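Mobile Manipulation Lab, Week 6 notes
Doors, and the day the base wouldn't stop

Okay, as promised last time, these are my notes on the double door failure. I talked through most of it in class but a few of you were at the October career thing, so I'm writing it out longer than usual. Bring a copy to lab, you'll need the log section.

First, the setup. Everything was run in simulation, in the Bondenau apartment model, with our two-armed mobile base. The controller stack is Rirkton, the same version you have on the lab machines. The task sounds like nothing: go up to a pair of hinged doors, get them open, roll through. Kyu-ri Bae wrote the task script and did the log analysis, and she let me use her numbers, so thank her if you see her.

Doors are hard for a boring reason. A door handle travels on an arc, and your gripper has to travel on that same arc while the base is also moving. If the base and the arm disagree by even a little, something has to give. In the real world that's the hinge, the wrist, or the person standing next to the robot. In simulation the contact forces go through the roof, and that's a gift, because you get to see the number before you've bent anything.
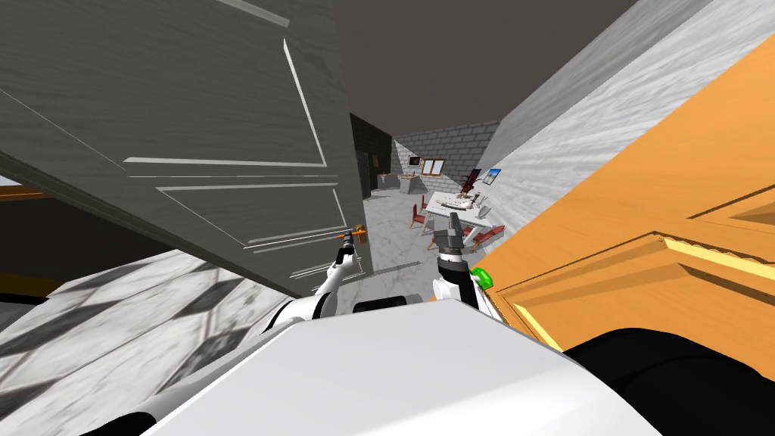
So, the fault. The script has three phases: approach, swing, pass through. During the swing phase the base is supposed to creep, and it's supposed to stop dead if the force at either wrist goes over 30 newtons. That's our limit for this class, by the way – please don't copy it onto a real machine without doing the work to justify it.

On the bad run the left wrist crossed the limit and the stop was raised. You can see it in the log, plain as day. And the base kept creeping! It went on for 12 control cycles with the stop flag set, and the force kept climbing the whole time.

My first guess was the force sensor filter. I was wrong (I spent an entire evening on that filter, too). Then I blamed the hinge friction in the door model, which was also fine. Kyu-ri found it by doing the thing I tell all of you to do and then skip myself, which is reading the raw message log from the top instead of staring at plots.

The message that mattered was on line 1162. It was a velocity command to the base, sent by the pass through phase, stamped after the stop. The phase switch had already fired on door angle alone. It checked whether the door was open far enough and never looked at the stop flag. So we had 2 phases both convinced they owned the base: swing had quit politely, and pass through came along and said go. 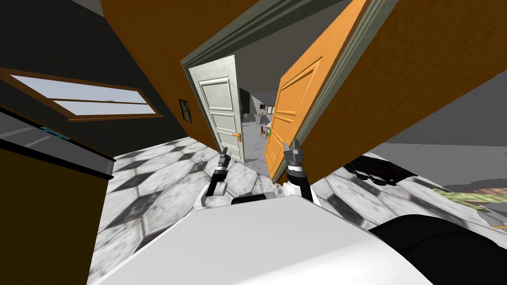

Now think about what that means for the safety design. The stop was living inside the phase. When the phase ended, the stop ended with it. I've seen this in student projects, I've seen it in my own code, and I'd bet a lunch it's in some of yours right now. A stop has to sit below everything that can ask for motion, right next to the motors, and it has to latch. Latch means it stays on until a person clears it on purpose. If a new phase can clear it just by starting up, you've built a pause button.

There's a second problem hiding behind the first one. The script only watched the wrists. An arm can be nicely clear of everything while the body is leaning on a door panel, and the wrist sensors won't say a word about that. We had the clearance between the door and the base computed already, for planning. We just weren't using it for stopping.

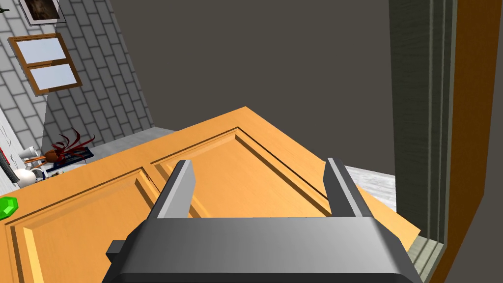 Gripper fingers at the orange door, with the door frame on the right.

What we changed, in the order we changed it. The stop moved out of the task script and into the base driver, and it latches. Every phase now has to ask for control of the base and hand it back, and the driver ignores commands from anybody who isn't holding it. The phase switch looks at the stop flag before it looks at door angle. And base clearance to both doors now feeds the same stop as the wrist forces.

We did these one at a time and replayed the bad run after each one. Do it that way. If you change four things at once and the fault goes away, you've learned very little about your fault.

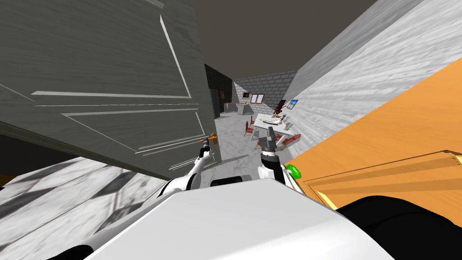 A few of you asked whether slowing the base down would've been enough. Nope. Slower creeping makes the force climb slower, but it still climbs, and a fault that takes longer to show up is a nastier one to find. Speed limits are good and you should have them – just keep them on a separate page in your head from stops.

For lab: the Wilus folder has the bad log and the original script. Find the command on line 1162 yourself, then trace back to the line of script that sent it. Draw a timeline of who thinks they own the base, from the first contact to the end of the log. Pencil is fine. Then write me half a page on one more way the base could move after a stop, even with all our changes in. I know of one for sure and I suspect there are others.

Reading for next time is the chapter on compliant motion. Skip the derivation in the middle if you're short on time, we'll do it on the board.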